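The Coat From Gada

The rack came first, before a chair or even a spoon. I carried it up 77 stairs on my shoulder, dark wood, a little knob on top of each post, and I was so happy I could have sung to it!

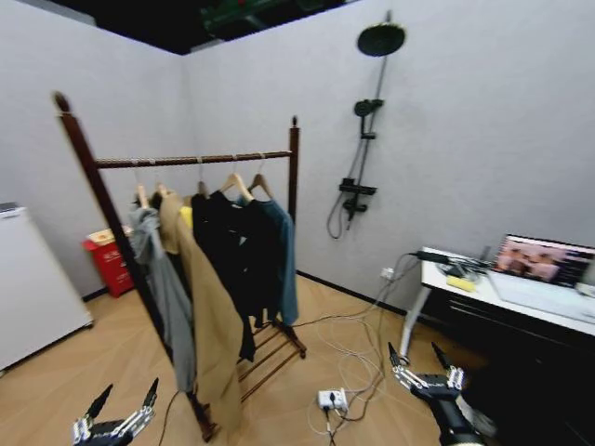 My new room on Vurnent Street was small enough to cross in a few steps, and I loved every board of it. Back in Gada my clothes had lived in a trunk, folded into squares, and I only ever wore whatever was on top. Now I could lie down at night and see the long tan coat hanging there like a guest who had decided to stay.

I bought that coat in October, from the Yüksel shop by the ferry, for 62 in small bills. It was too warm for the weather and I wore it home anyway, buttoned to the chin. There was a ticket in the pocket, one way to Forer, never punched. I kept it there all winter and touched it whenever the bus was late.

That first evening I moved everything along the rail twice. Gray by the coat, then the black, then the blue-teal one at the end - no, back again - yes, there! I opened the window and the sleeves stirred a little, and down the hill the Forer train was pulling in, every window lit.

I took the coat off its hanger and felt in the pocket. Then I ran, all 77 stairs, with one arm still looking for its sleeve.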